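Clastine: grasp planning and wrist-view perception for arms that have to deal with real rooms
Version 4, October 2021

Overview | What's in the box | Requirements | Licensing | Q&A

Hi, and thanks for looking at Clastine! I'm Chun-yin Liu and I write most of it, so if something on this page is confusing, that's on me and you should send me a note. I started Clastine in January because I was tired of gluing together a camera driver, a masking script and a planner every time I moved to a new arm. Now it's one package, and it takes the picture from a wrist camera and gives you back a motion you can run (or refuse to run, more on that further down).

The piece I'm proudest of is the self-mask. A wrist camera spends its whole life staring at its own fingers, and a perception stack that can't tell fingers from furniture will plan around ghosts all day. You show Clastine the gripper once, opened and closed, and it builds a mask that follows the joint state. Shiny edges and screw heads get folded in too, and those used to give me no end of trouble. 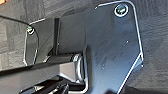
Sum-yee Wu wrote in to say the mask was the reason she switched, but that the setup wizard in version 3 made her repeat the whole finger sweep whenever she changed one setting. Fair! Version 4 saves the sweep as its own file, so you can change the margin, the frame rate or the planner and keep the mask you already made. Old masks load fine, just open them once in the editor and hit save.

The mask editor is also new. You get a slider for the margin (4 pixels by default, and I'd leave it there until you have a reason to move it) and a brush for touching up cables and brackets by hand. Cables are still the weak spot, I'll admit. They bend and the joint state knows nothing about it, so paint generously.
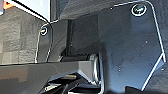
Can I use it with a gripper you haven't listed?
Any two-finger gripper that reports its opening width will work. You write a short config file with the stroke and the finger length, run the sweep, and you're set. Three-finger hands are on my list but I'm not promising a date.

Next up is the scene layer, which we call Hollach inside the code, so you'll run into that name in the logs. Hollach sorts what the camera sees into surfaces, loose things and stuff to stay away from. It keeps track of which way is down using the arm's pose, so when the wrist rolls over and the whole picture tips sideways, the floor is still the floor.
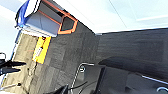
It also holds on to the last 64 views, and that matters more than you'd think. If a box slips out of sight while the arm turns, the planner keeps the space reserved until a newer view says it's free. You can turn the memory down on a small computer, though I wouldn't go lower than half.

Then there's cloth, the part everybody emails me about. The Sovatis add-on looks for hems and folds, ranks the spots where a fingertip could get under an edge, and plans a slow approach with a force limit. White fabric against a pale background used to beat it nearly every time. I spent a very long summer in Guimarães working on that (great food, no air conditioning), and the new edge finder leans on the thin shadow under a hem instead of on color. Sheer cloth is still hit or miss, so please try the demo on your own material before you buy.

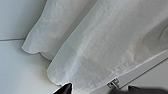
What happens when the planner isn't sure about a grasp?
It stops and asks. Every plan comes with a score from 0 to 100, and anything under 50 is held until you approve it in the viewer or call the approve function from your own script. You can change that cutoff per task, and held plans are logged along with the view that produced them.

What's in the box
Clastine core with the self-mask and the mask editor
Hollach scene layer
Planner and viewer
Sovatis cloth add-on (full license only, demo included with core)

Requirements
A Linux computer with a recent graphics card, a color camera on the wrist, and an arm that takes joint commands. Depth is nice to have but the mask and the hem finder run without it.

Licensing
The full license is $1,575 per arm, paid once, with updates for the life of version 4. Core on its own is free for classrooms. Write to me from your school address and I'll send a key, usually the same day unless I'm traveling.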